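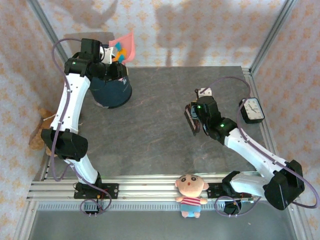

Last modified: July 29, 2022

Home | Courses | Handouts | Staff | Search

Woltedton School of Household Studies
HH 446: Order and Storage in the Home
Handout 9: Sorting Small Belongings into Containers

Prepared by Harriet Obi, with revisions by Ignacio Tillman

1. Purpose of the session

This handout supports the practical class on sorting toys and other small belongings. Students should read it before attending and bring a copy to the practice room. The written exercise in Section 5 counts toward the portfolio and is submitted to the course office in September.

2. Terms used in this unit

Open container: any bucket, basin, or tub without a lid. The contents can be reached from above, and the shape of the container does not change with the load. The dark navy-blue bucket with the rounded rim, standing on the marble-patterned tabletop, is an open container.

Soft container: a bag, pouch, or wrapped cloth. Its shape depends on what is inside, and its mouth may close under its own weight. The pink item behind the bucket should be treated as a soft article until it has been handled, as a bag and a folded cloth can look much alike from the front. Small blue and yellow pieces poke out of it.

Loose article: an item kept outside any container, either by choice or until a place is assigned. The brown teddy bear against the left wall is recorded under this heading.

Boundary: the edge of the area to be sorted. A wall, a rail, or the edge of a table may serve. Articles outside the boundary are left alone until the first area is complete.

3. Order of work

Establish the boundary and state it aloud to your partner.

Look over the whole area before touching anything. Articles partly hidden behind larger ones are the most frequently missed in assessment. Plush toys pushed against a wall and small pieces in the folds of a cloth are typical cases.

Assign a category to each article. The course uses the Kasprzak headings: hard and small, soft and small, soft and large. Mixed articles are placed under the heading of their largest part.

Match each category to a container. Hard, small pieces go into an open container with firm sides. Cloth articles are folded and laid flat, or placed in a container of their own. Large plush toys are stored last and are not pressed into a bucket to save room.

Transfer the contents of a soft container with the receiving container directly alongside. Hold the mouth open with one hand and lift the pieces out with the other. Do not tip the bag unless the instructor has approved it for that exercise.

Check the folds and corners of the soft container by touch. Return it to the table and fold it.

4. Notes on capacity

An open container used daily should be filled to no more than 70 percent of its depth. Above this level, pieces fall out when a hand is withdrawn, and users begin to empty the whole container to find one item. Students who completed the Umidia placement will recognize this rule from the nursery cupboards.

Dark containers present a separate difficulty. Small dark pieces are hard to see at the bottom, and a label on the outside is advised. Brijesh Nishad will show the approved label format in class. Skusar labels from last year may still be used.

5. Written exercise

Choose one surface at home on which articles of at least 3 categories are kept. Draw a plan of the surface and mark the boundary. State where each article would be stored and name the type of container. Explain any article you have decided to leave loose. Plans in pencil are accepted.

Questions about marking should be directed to Arlo Castellanos. Requests for a later submission date go to Boonmee Chantharasri at the course office.

Shares: 3

Woltedton School of Household Studies | Contact the course office | Back to top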